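Call for Participants: Two-Arm Teleoperation Study
Jilluddale Manipulation Lab

We are looking for adults to take part in a paid study on how people teach two-armed robots to handle small objects. Sessions run through August at our Grusirside site. No experience with robots is needed.

What the study is about

When a person steers a robot through a task by hand, the recording can be used to train the robot to do the task without help. Most groups collect many recordings from a few trained operators. We want to know what happens when the recordings come from many people who have had very little practice.

In an earlier round, 49 people gave us 685 usable recordings of tabletop tasks. A control program trained on those recordings recovered from missed grasps more often than one trained on the same number of recordings from two staff operators. It was also slower, and it paused more before handing an object from one arm to the other. We do not yet know whether the pauses come from the variety of people or from the lack of practice. The new round is designed to separate the two.

Participants will be placed in one of two groups. The first group does every task once. The second group repeats a smaller set of tasks until the session ends. You will be told your group when you arrive, and we cannot take requests.

What you will do

You will sit at a control station and move a pair of handles. The robot arms follow your movements. You will watch the table on a monitor and will not touch the arms or the objects yourself. The tasks are ordinary ones, such as moving a small block onto a sheet, standing a box upright, or putting an item into a cup.

The work area is enclosed in black fabric and the light is kept on the table. Objects are set out before each recording, some along the back and some at the front on or beside a white sheet.

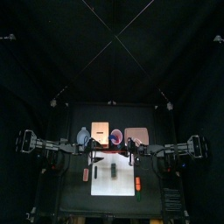

How a session runs

1. Sign-in and consent form. Please bring a photo ID.

2. A short demonstration by the session leader, followed by free practice. Practice is not recorded.

3. First block of tasks. Each recording starts when you press the foot pedal and ends when you press it again. If you drop something, keep going unless the session leader asks you to stop.

4. Break. Water and snacks are in the front room.

5. Second block of tasks, then a written questionnaire about effort and comfort.

A session takes two hours including the break. Start times are 9:00 a.m., 1:00 p.m. and 4:00 p.m.

Who can take part

You must be 18 or older, able to use both hands, and able to read a monitor at arm's length, with glasses or contacts if you wear them. Left-handed people are especially welcome, as we had too few in the earlier round. People who took part in the earlier round are not eligible.

Pay

Participants receive $47 for a full session, paid by check or gift card on the day. If you decide to stop early, you will still be paid for the time you were here.

Your data

We record the arm positions, the gripper positions and video of the table. We do not record your face or voice. Recordings are stored under a participant number and will be shared with other research groups after the results are published. You may ask for your recordings to be removed at any time before then.

How to sign up

Call or stop by the front desk at Grusirside and ask for the teleoperation study. Leave your name, a phone number, which hand you write with, and the start times that suit you. Henrike Eichhorn schedules the sessions and will call you back to confirm a place. Questions about the research itself can be left at the desk for Minoru Yoshida, who leads the study.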